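Workshop tips: laundry unloading, software side

Notes from the Murton bench, last edited January 20, 2024.

Set the basket before you start the planner. Ours goes on the floor right in front of the washer, empty, handles to the left and right. Save that spot as a fixed pose and check it each morning.

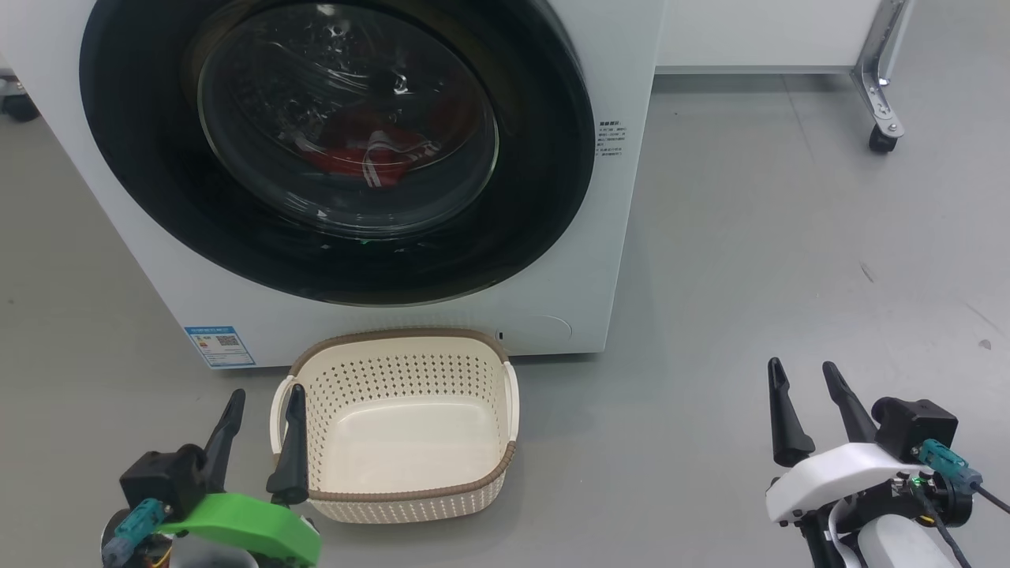

Door shut, laundry showing through the glass.

Glare on the door glass fools the depth filter. Mask the window and fit the circle to the rim – the black rubber gives a clean edge. Cap the fit at 600 iterations.

Striped fabric is handy for tracking but bad for grasp scoring. Brustix reads each stripe as a fold, so turn edge weight down to 2 for anything patterned.
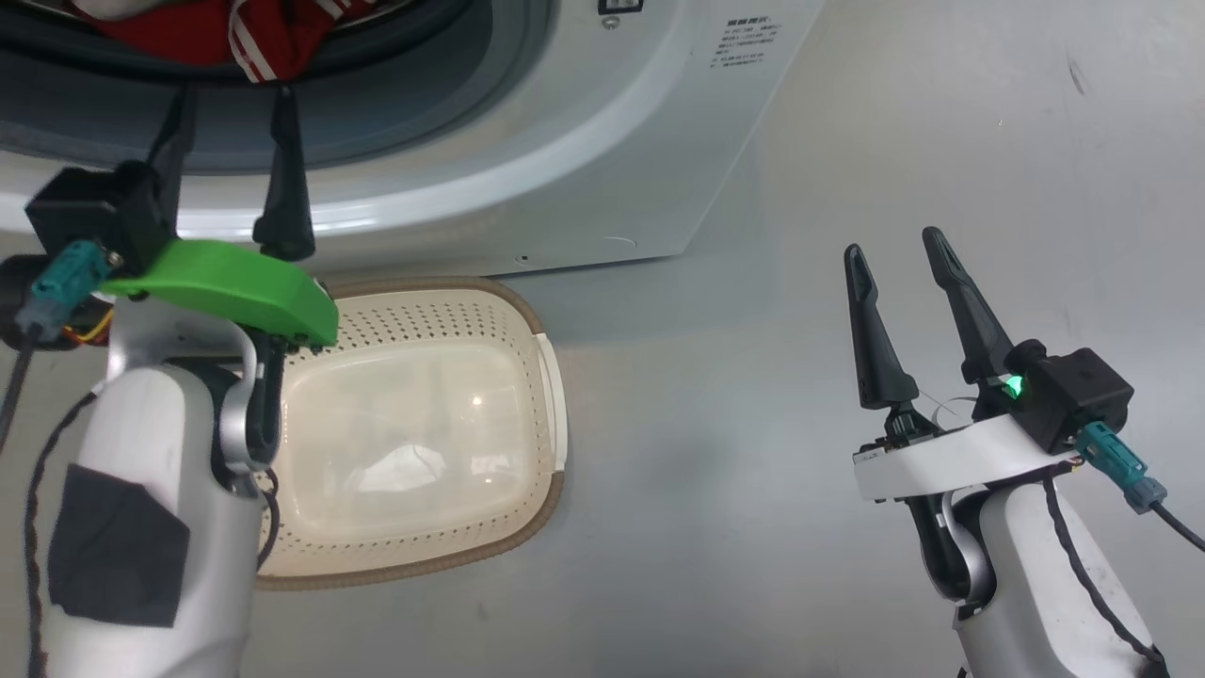
Red striped garment near the top of the opening, basket on the floor.

Plan each arm separately first, then merge. Keep 6 cm between the fingers and the basket rim in the collision model. If the merge stalls, clear the cache and replan from the home pose.

Logs fill up fast. Trim them to 2,000 lines before copying them to the Grisville server.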